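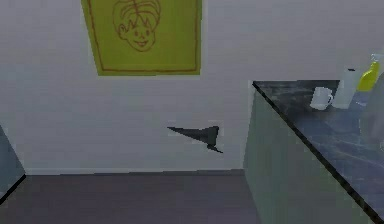
# Chapter 4. Comparing Grippers Fairly

A gripper is often chosen before anybody has written down what it must hold. The engineer has used one model before, or the supplier could deliver it early, and the tests are made afterward to confirm the choice. In this chapter we go in the opposite order. We first describe the objects and the task, then we decide what to measure, and only then we put two or more grippers in the same cell and let them work.

The reader should already know from Chapter 3 how to calibrate a camera to the base of the arm, and how to move an object frame from one coordinate system to another. No knowledge of contact mechanics is needed until Section 4.5.

After this chapter you should be able to:

- write a test plan for two grippers that share one arm;
- choose an object set in which the difficult cases are present on purpose;
- separate a failure of the gripper from a failure of the camera or the controller;
- decide which part of the comparison can be made in simulation and which part cannot.

## 4.1 What is being compared

When we say "gripper A is better than gripper B," we nearly always speak about a whole system. The fingers are mounted on an arm, the arm follows a controller, and the controller receives a grasp pose that was computed from a camera view. If we change the fingers and also the length of the tool, the arm will approach the counter at another angle, and some poses which were reachable will not be reachable any more. The result then says something about the arm too.

For this reason we keep a **fixed part** and a **varied part**. In the running example of this book, the fixed part is a six-axis arm, one camera above the work surface, and the planner from Chapter 3. The varied part is the gripper with its own mounting plate. We use two of them:

- the **Wamon**, a parallel gripper with two flat fingers and rubber pads;
- the **Bruson**, a gripper with three curved fingers, driven by one motor.

The mounting plates were made so that the center of the grasp lies at the same distance from the flange for both. It is a small detail, but a student who forgets it will lose a week. In our course this has happened in more than one year.

## 4.2 The object set

Household objects are popular for gripper tests, and they are a good choice if we select them with care. A mug can be taken by the body, by the rim or by the handle, and these are three different problems. A tall bottle is easy to close the fingers on and also easy to push over during the approach. A spray bottle has a head that is wider than its neck, so a grasp that starts high may slide up until it meets the trigger, and then hold very well for the wrong reason.

Clear containers deserve their own attention. With many depth cameras the surface of a clear object is measured badly or is not measured at all, and the planner receives a cloud of points with a hole in it. If the test set contains no such object, the report will look better than the robot is. If it contains only such objects, we are testing the camera.

We suggest to write for each object the following data before the first trial:

| Property | Why it is needed |
|---|---|
| Mass, empty and full | Sets the lower limit of grip force |
| Width at each planned grasp | Must be less than the opening of every gripper tested |
| Surface | Changes friction and also what the camera measures |
| Height of the center of mass | Decides how easily the object falls over |
| Permitted force | Soft bottles deform, and the grasp changes with them |

The third row is the one that students leave out. Krum Trajkovski, with whom the first version of this material was prepared, used to return any laboratory report in which the word "smooth" stood alone in this row. He wanted to read what the surface was made of and if it had been cleaned.

## 4.3 What counts as a success

Take a simple definition: the object is lifted and stays in the gripper. We must still say how high it is lifted, for how long, and if it may rotate. In this book a grasp is a success when the object is raised clear of the surface, held for 4 seconds while the arm stands still, and then carried along the standard path and placed upright. A grasp which holds but drops the object on the path is recorded as a **transport failure**. A grasp that never closed on the object is an **approach failure**. They should not be added into one number, at least not before the reader of the report has seen them separately.

In the study that we use as data for the exercises, each gripper made 400 attempts. The Wamon placed the object correctly in 237 of them during the first session. This number alone does not permit a judgment. It becomes useful when we sort the attempts by object and by kind of failure, and this work is done step by step in Section 4.6.

## 4.4 Simulation and the real cell

A simulated kitchen costs little to rearrange. The light can be changed, the objects can be moved, and the same starting position can be repeated exactly, which in a real cell is hard even for a patient person. Simulation is therefore well suited for checking reachability, collisions with the edge of the counter, and the behavior of the planner when objects stand close together in a row.

It is less suited for questions of friction. The contact between a rubber pad and a plastic bottle depends on dust, on moisture, and on the age of the pad — and most simulators replace all of this with one coefficient. If two grippers differ mostly in how they use friction, the simulator may put them in the wrong order.

Rendering errors also deserve a look before any trial is counted. A surface with a missing polygon, or a shadow with impossible edges, may do no harm to the physics and still disturb a grasp detector that works from color images. Biljana Stojanović recommends to save one view from every simulated camera before the arm enters it, and to keep these views together with the results.

### Before you continue

Choose one object from your own kitchen and fill in the table of Section 4.2 for it. Then write down two grasps, one for the Wamon and one for the Bruson, and say which kind of failure you expect first. Keep the page. You will need it for Exercise 9.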